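Success rate is the wrong headline number for cluttered sorting

Most papers on bin sorting report one figure: the share of episodes in which the target item ended up where it should. Teodora Vukadinović and I reported it too, in the first draft of our comparison of two grasp policies, Eveck and Surkel. Over 680 episodes the gap between them was 2 points. A reviewer asked whether that difference mattered. I now think the question can't be answered from that number at all, and that the field should stop leading with it.

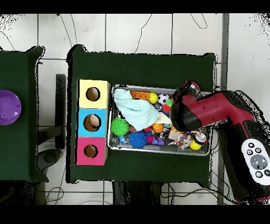

An episode score hides the order in which things fail. A policy that picks the wrong item, drops it, and then recovers gets the same mark as one that goes straight to the target. In a thinly filled bin this does little harm, as there are few wrong choices to make. Our trays are fuller than that. With a bunched washcloth lying among spiky balls, toy blocks and a crinkled wrapper, the first contact decides most of what follows, and a cloth that gets dragged changes the problem for every later pick. The three boxes beside the tray have round holes of different sizes, so the release step has its own tolerance, and a failure there says little about grasp selection. Folding both into one rate averages two unrelated error sources.

We rescored the same logs by first contact. An attempt counted only if the first object touched was the one finally lifted. Under that rule Eveck reached 57 percent and Surkel 30. Nothing in the policies had changed. Surkel was simply better at retrying, and our time limit was generous enough to let it.

The usual defense of episode success is that the customer cares about the outcome. I accept this for a finished product. It's a weak argument for a research result, where the purpose of the measurement is to tell the next group what to fix.

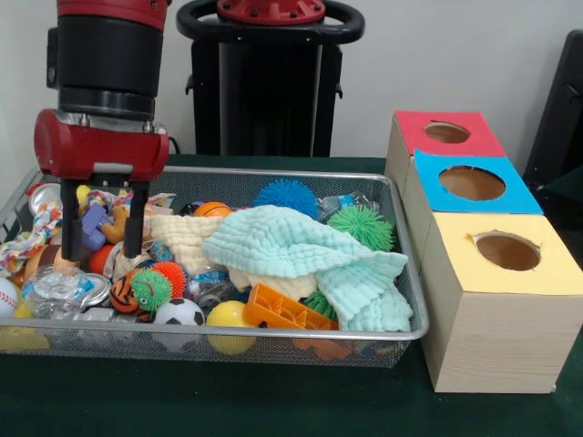

A stronger objection is that first contact is hard to label. Tamunoemi Igwe, who wrote our annotation rules, found that soft items caused most of the disagreement between labelers. A finger that brushes a fold of fabric on the way down may or may not count, depending on whether the fold moves the item under it. We settled on visible displacement as the test and discarded episodes where the labelers still disagreed. That discards some of the harder episodes, and the 57 percent should be read with that in mind.

Even so, the labeling cost is modest next to the cost of running the arm. The Khumalo benchmark already stores wrist video for each attempt, so older results could be rescored without new trials. Prarnunine doesn't, and its maintainers should add it before the next release.

Our revised draft puts first-contact rate in the main table, release errors in a second column, and episode success in the appendix along with the time limit used.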